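Category: Reviews > Robot learning at home and in the lab

Review: the Cliltex grasp-retry method, after a winter with it
September 10, 2021 | By the Turkuddale bench blog

I'd been meaning to try the Cliltex retry method since January, when the Owino write-up started doing the rounds, and I finally got it running on our play kitchen setup (toy food, toy knife, the lot). Short version: I like it a lot more than I thought I would, and I've still got a list of grumbles.

The idea is simple enough. You train on demonstrations as usual, but you also keep the fumbled grasps and label the moment each one went wrong, so the policy learns what a bad approach looks like and backs off early. The labelling tool that comes with it is lovely to use! Two keys, a scrub bar, done. I got through 231 episodes over a weekend with a cuppa in one hand, and I'm not a patient labeller.
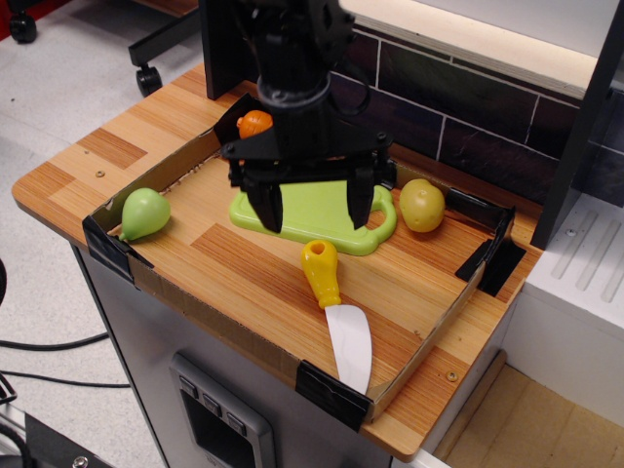
Flat things were always our sore spot. The old policy would happily grab anything round and chunky, then go to pieces over anything thin lying flush on the bench, pressing down and pressing down until I hit the stop. With the retry labels in, it lifts, shifts over a bit and has another go, and our success rate on flat objects went to 53 per cent. Not a number you'd frame, but it's the best we've had, and we only trained on 3,000 demos (the Owino folks used far more).

Now the grumbles. Setup took me 4 evenings, mostly because the installer expects the Privska calibration format and the docs barely mention it. If you're on anything else you'll be writing your own converter. The retries can get silly too: I've watched it back off from a perfectly good grasp over and over, like someone testing bath water. There's a threshold you can tune, and the default is way too timid for my taste.

I'd also love to see results with more clutter. Everything in the write-up has plenty of space between objects, and so does my own testing, so I can't tell you how it copes with a proper mess.

Would I recommend it? If you've already got a pile of failed grasps sitting on a drive, yes, give it a burl. If you're starting from scratch, get your plain demos sorted first and come back to it. I'm having another crack at the threshold next week and I'll add the numbers underneath.

Last updated: two days after posting, fixed a typo in the setup section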